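图片集：给童书找个站着的地方

儿童书架整理，2020年10月16日
文字：莫天福（Tien-fu Mok）

先把话说在前面。我对“收纳改变阅读习惯”这种说法一向不太买账。九月份开会的时候，Sigrun Vik拿来一份供应商的小册子，封面写着“让每一本书被看见”，里面讲的是把绘本和童书从普通书架上搬下来，改放进办公用的立式文件架，说孩子会因此多拿、多翻、多还。小册子叫Coltier立放法，印得很漂亮，数据一个也没有。我问了一句“多拿是多多少”，没有人答得上来，于是这件事就归我了。

所以这一页既算图片集，也算我的牢骚。想看整齐书架的人可能会失望，我们拍的时候还没收拾完。文字比一般图片集多，嫌长的请直接看图。

一、红皮的那几本

利特科姆（Litcombe）阅览室的童书一共282册，其中最让人头疼的是红色封面的。按颜色找书，大人小孩都爱这么干，“就是那本红的”，问题是红的太多了。有一套讲古代人物的，红底上印着小小的古装人物，有留胡子穿长袍的，有戴金冠的，还有一个甩开胳膊像在跳舞的男孩，人物旁边配一行小得可怜的暗红色字。暗红字印在红底上，我不知道是谁批准的。我戴着老花镜凑近看都费劲，六七岁的孩子就更不用指望了，他们看的是人，字等于没有。

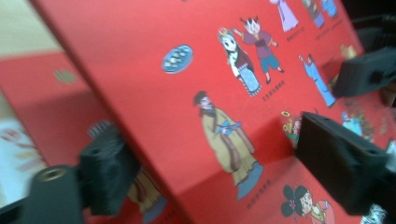
Sigrun的意见是，这种封面正说明应该让封面朝外，孩子凭人物认书。我不反对封面朝外，我反对的是朝外以后占的地方。一本书朝外摆，后面能竖着塞的位置就全浪费了，而我们靠窗那面墙一共才8层。她算的账是“看得见的书才有人借”，我算的账是“摆不下的书得进地下室”，地下室的书从来没有人借过，这一点倒是有借阅记录可查。

再说凭人物认书这件事。Brigitta Danzer在别的阅览室干过很久，她讲孩子记人物记得非常牢，但记的往往和书名没有关系。有人来找“有角的小孩”，她翻了半个下午，结果人家指的是头发扎成两个尖儿的那个。这类故事很可爱，可是对编目一点帮助也没有。除非我们给每本书加一栏“封面上最怪的东西”，我提过，当玩笑提的，Brigitta居然记到了会议纪要里。

另外有件小事。古代人物那套书，大人拿起来的第一反应是“这个适合几岁”，孩子的第一反应是把它翻过来看背面还有谁。两种反应我都见过很多次。小册子里所谓“以儿童视角陈列”，通篇讲的都是高度，离地多少厘米，一个字没提孩子会把书翻过来。如果真要照儿童视角来，那么背面也得朝外，那就得挂着，得转着，得有两面都空的架子。预算当然是没有的。

关于高度我多写两句，因为这是小册子唯一讲得像样的地方。它说常用书应该放在孩子的胸口位置，这我信，不用看研究也信，伸手就到的东西总是先被拿走。但是胸口位置只有那么一条，放了绘本就放不了科普，放了科普，家长就来问绘本怎么跑到底下去了。Bendik Strömberg提议每月轮换一次，大家都说好，接着就没有人愿意排轮换表。表最后是他自己排的，排到十一月就空着了。

二、套盒问题

套盒是另一笔糊涂账。好些童书是成套装盒来的，盒子硬，颜色鲜，摆在那里很体面，可是书一抽出来就很少有整整齐齐回到盒里的时候。第三册在盒里，第四册在沙发垫子底下，第五册被当成杯垫。盒子本身却永远好好地站在架上，远看一套都在，近看是个空壳。

我的主张从来没变过，盒子统统拿掉，书单独上架，盒子摞起来放储藏间，哪天捐赠或者换馆再装回去。Witold Witkowska不同意。他说盒子护书脊，也护书角，尤其是大开本的红盒子，站得住，不用书挡。他还说送书来的人看见盒子被拆了会不高兴。我查了一下，送书来的人里再也没回来过的占多数，高不高兴无从知道。

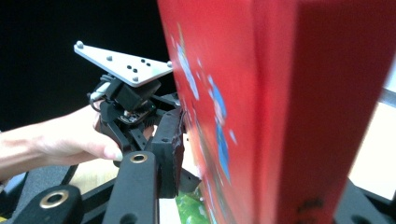 争到后来我们定了个折中的规矩：里面齐全的，盒子留；缺一册以上的，盒子走。听上去很合理，执行起来马上出毛病，因为“齐全”是哪一天的齐全？早上齐，中午缺，傍晚又齐了。Witold的办法是在周末闭馆以后看一次，当时什么样就算什么样。我同意了，但我要记一笔：这样选出来的是“闭馆时齐全的盒子”，大概就是没人爱看的那几套。爱看的那些永远缺着，盒子被拿走，书在外面流浪，反倒活得最好。

我有点怀疑整个盒子制度是为大人设计的。孩子借书从来不按套，一次拿两本，颜色还要不一样。家长才按套，家长会说“你先把第一册看完”。有一位母亲跟我讲，她希望我们规定必须从第一册开始借，我说我们管不了这个，她看我的眼神好像我在破坏教育。

还有盒子上的污渍。硬盒子的底边最容易磨，因为孩子拖着走，不提。磨白了以后，红颜色下面露出灰纸板，拿水笔补过的比不补还难看。Griltadura家出一种补色蜡条，Brigitta买了一支红的，试在一只旧盒子上，补完的地方发紫，站在三步以外就看得出来。她认为还行。我认为不行。蜡条现在放在前台抽屉里，谁想试自己拿，请不要试在书上。

说明一下登记上的事，免得又有人来问。套盒的登记号在盒底，单册的登记号在封底内侧，两种号不一样，这是从前两任留下来的办法，改起来得重贴125张标签。谁来贴？开会时大家都低头看纸。所以目前还是两种号并行，还书的时候请以单册的号为准，盒底的那个只当它不存在。

三、文件架到底行不行

好，轮到主角了。小册子主推的立式文件架，就是办公室里插杂志和文件夹的那种塑料架子，分格，后面高前面低。Sigrun弄来一只蓝色的先试。我得承认，后高前低这一点对童书有用，后排的不会被前排挡死。网眼的壁也有用，哪一格空着一眼就知道。其余的，我持保留态度。

第一，格子宽窄。办公架子的格子是给A4文件夹准备的，童书有方的，有横的，有窄得像菜单的，还有一种异形的，剪成恐龙的轮廓，哪里都插不直。一格里站两本厚的正好，站三本就卡，站一本会往一边歪。小册子里的照片每一格都满满当当，书脊齐得像砖墙，我敢说那些书尺寸是挑过的。

第二，轻。架子轻，书沉，孩子从前面抽书会连架子一起拽过来。Witold说底下垫防滑垫，我们垫了，垫子比架子还贵。垫子的事请不要再提。

第三，蓝的。为什么是蓝的？因为打折的时候只剩蓝的。红皮书插进蓝架子，远看醒目得过分，像超市促销。Bendik觉得这是优点，他的原话是“孩子就喜欢这样”。孩子喜欢什么，每个大人都很有把握。
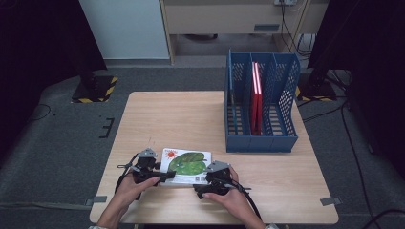
利特科姆阅览室 · 童书整理小组

蓝架子里先站进去的是两本红的，并排，封面亮闪闪地反光。画着大绿叶子的白封面那本还在桌上，左上角有个橙红的小太阳，右下角带一个小黑方块，看着像是扫码用的。那种小方块我也有话要说，放在后面。

先说试用规则。试用期里，架子放在浅色的长桌上，不上墙，不上书架，方便随时撤。孩子看完的书可以随便插在哪一格，我们不纠正。这一条是Brigitta坚持的，她说一纠正，孩子就把书往桌上一扔跑了，插错总比不插强。我原本主张贴格标，“动物”“植物”“故事”，后来放弃了。放弃的原因很简单，有的书讲一只会种菜的兔子，三格都能进，为了这只兔子我们讨论的时间比讨论采购还长。

评判的办法也写在这里，省得将来各说各话。Sigrun想用借阅量，我不同意，因为借阅量受天气影响太大，下雨那几天连说明书都有人借。我提议看还书的情况，就是闭馆时有几本书站在它能站的地方，有几本躺着。这个标准不高，也不漂亮，好处是谁都能看。Witold负责记。他的字很难认，请他写大一点。

再说小方块。近几年的童书越来越多在封面或者封底印一个码，有的扫出来是录音，有的扫出来是出版社的店铺，有的什么也扫不出来。家长常来问能不能借个手机给孩子扫，不能。我个人觉得，一本讲叶子的书旁边最好的配套材料是窗台上那盆真叶子，可以摸。那盆是Brigitta养的，请不要揪。

至于白封面，我的意见是少买。道理不用多讲，来过一次点心时间的人都懂。白封面的书在我们这里，新的时候好看一个月，以后就有了自己的历史，果酱，铅笔灰，不知道谁的半个指印。出版社显然不在阅览室上班。包书膜能顶一阵，可是膜一翘边孩子就要撕，撕膜的声音他们爱听极了，一本书能撕出半个小时的清静。有家长问这样算不算阅读，我没回答。

封面朝前还是书脊朝前，试用期里两种都放一放。薄的书脊上印不了几个字，插进格子只剩一条颜色，这时候还是让封面朝前实在些。厚的就书脊朝外，站得稳。小册子说“一律封面朝前”，一律这两个字最可疑，写这句话的人手里大概只有一种书。

四、几个人的说法，照录

大家看了这页的草稿都要求加一句自己的话，我照抄，不负责。

Sigrun Vik：架子用下来比我想的晃，比莫先生说的稳。请他把“只剩蓝的”那句删掉，当时还有一只灰的。

（没有删。灰的那只缺一块隔板。）

Witold Witkowska：红盒子应该留着。我会一直这么说。

Brigitta Danzer：我希望页面上有孩子的意见，可是孩子只跟我说架子上的洞可以插铅笔。现在确实插着铅笔。

Bendik Strömberg：轮换表我愿意再排一次，条件是有人照着做。

五、照片之外的零碎

常有人问，旧的木书架是不是要扔。不扔。文件架试得好也只管绘本和薄的童书，大部头、词典、那套谁也不肯承认是自己买的百科，照样住在木书架上。

也有人问能不能在家里照着做。能，随便一只文件架都行，用不着买小册子里的那种，那种贵在名字上。不过我要泼一点冷水：家里书乱，多半因为书在用。我姐姐家的童书摆得极齐，按高矮排，书脊擦得发亮，我外甥今年11岁，最近在看的那本是从同学那儿借的，放在枕头底下。我看了一眼，书角都卷了，封面掉了一半，他看了三遍。小册子里没有枕头这一章。

想捐书的朋友，请先来前台问一声再搬。我们目前不缺红封面的，也不缺带盒子的，缺的是硬纸板的小本书，给刚会坐的那一拨啃的。啃过的也收，擦干净就行。

下次更新要等试用期过完。到时候会把Witold的记录放上来，如果认得出他写的是什么。架子要是撤了，我会写明撤了；要是留下，我也会写，口气可能会比现在差一点。

对图片或者登记号有疑问的，前台留条，注明给童书整理小组。写“那本红的”的条子，请至少再补一样别的特征。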